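Home and Garden Chat > Laundry, Ironing and Putting Away
Thread: Folding jeans on the bed: halves, thirds or give up?
Started 26/03/2018

gundeck_gal
Settle something for me. I fold all our washing on the bed. My other half says this is unhygienic, bad for the back and an insult to the ironing board, which he has never personally met. I say the bed is the only flat thing in the house bigger than a tea tray.

My real trouble is jeans. Shirts I can do. Jumpers I can do. Jeans come out like a badly parked car. Halves or thirds? And does anyone smooth the bedspread first, or is that just me putting off the folding?

rolland_rat_fan
Halves, then halves again. Thirds is for letters from the bank.

Votari
Thirds, obviously. Halved twice they're too tall for a normal drawer and you end up shutting it with your hip. I did it that way for 18 years and the drawer front now comes off in my hand.

rolland_rat_fan
Sounds like a drawer problem.

Votari
It's a Skerkex drawer, so yes, also that. But the jeans started it.

mrs_pegbag
Why are we folding jeans? Hang them. Over the bar of the hanger, done, go and have a biscuit.

gundeck_gal
@mrs_pegbag we have one wardrobe between two people and he owns coats. Plural. For a man who says he never feels the cold.

teatowel_tony
I'm with the other half on the bed, sorry. If you fold on a bed the mattress gives and everything comes out slightly banana shaped. Kitchen table, wiped down. My nan did it that way and you could have posted her pillowcases.

mrs_pegbag
Your nan had a kitchen table with nothing on it? Was she royalty?

Votari
Bed is fine if you do it in the right order. Post 1526 of mine on this subject, I should think, but:

Lay the jeans out flat before you do anything clever. All the way, waistband to hems. Don't try to fold them in mid-air against your chest like they do in shops.

Pull the pockets flat from inside. A bunched pocket lining is why your pile leans.

One leg over the other, seams together. Tuck in the pointy bit at the seat.

Then thirds.

rolland_rat_fan
Then halves.

gundeck_gal
Right, I had a go. Duvet shoved up the far end with the pillow on top, finished pile by the headboard, jeans laid out like Votari said. Wrinkles in the bedspread and all.
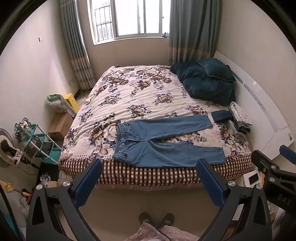 Reply 2 from Votari, same evening
Good start. Now bring the nearer leg up over the other one. At the moment they're drifting apart and there's a wedge of roses showing between them. Button's in the middle where you want it. I'd also straighten that leg before you fold, it's lying over the checked border and it'll bring the bedspread with it when you lift.

teatowel_tony
Nice cover. Still say banana.

mrs_pegbag
I like the roses. My mum had a floral one and you could lose a brown sock on it until January.

rolland_rat_fan
The pile's all right, to be fair. White on top is brave though. I put white at the bottom so it doesn't catch whatever I'm eating.

Votari
You eat while folding?

rolland_rat_fan
You don't?

gundeck_gal
Update: thirds fits the drawer. Halves fits the drawer if you take out 2 jumpers. He has looked at both and said he can't see a difference, and has gone to put the kettle on. I'm going with thirds, and I'm keeping the bed.

teatowel_tony
Give it a month. You'll be at the table.

mrs_pegbag
Hangers. I'll say it again when you've all calmed down.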